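Chapter 4
Sorting Small Things

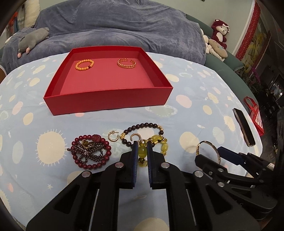
Figure 4.1 Jewellery partway through a sort, with two bracelets in the red box and the rest still on the sheet.

I learned to sort jewellery on a bed. My first paid work in collections was at Toft, a small house museum where the desks were always covered in somebody's paperwork, so when a bag of beads came in I carried it upstairs and tipped it out on the nearest mattress. I still do it that way at home (my mother's necklaces, my own odd earrings, the lot), and I'd recommend it to anyone starting out. A round bead dropped on a table is off across the floorboards before you can swear at it. On a bedsheet it just sits there looking at you!

Back in Chapter 3 we worked with big, obliging objects: chairs, crockery, coats. You could group those from across the room. Jewellery is fussier. Have another look at Figure 4.1 and try putting the pieces into groups before you read on. Did you go by colour? Then the deep red beads and the smaller garnet-coloured strands belong together, and the orange bracelet has a bit of a problem, seeing as it has one dark red bead of its own. Did you go by type? Now the gold cuff sits with the beaded bracelets, the two little hoops make a pair of sorts, and the brooch is left all by itself. By material you'd get something different again, and you'd soon be arguing over the yellow-green bracelet with the pixiu charm, which looks like jade but would need testing before I'd write that on a label.

My co-worker Zuweira Ayaaba and I once spent a whole July afternoon on exactly this argument. We had 126 pieces from the Iltley bequest, she'd sorted by type, I'd sorted by colour, and we met in the middle with two lists that barely agreed. Hers was the better list, I'm sorry to say, and it's the one the museum kept.

Then there are tangles. A bracelet wound through several strands is one lump to your hand and several entries in your register, and you have to decide whether to separate it first or record it as it came in. I record first. Section 4.2 goes through the untangling itself, with a pin, a good lamp and more patience than I was born with.

Before you start, you'll want a plain notebook, a soft pencil and a shallow dish for loose beads.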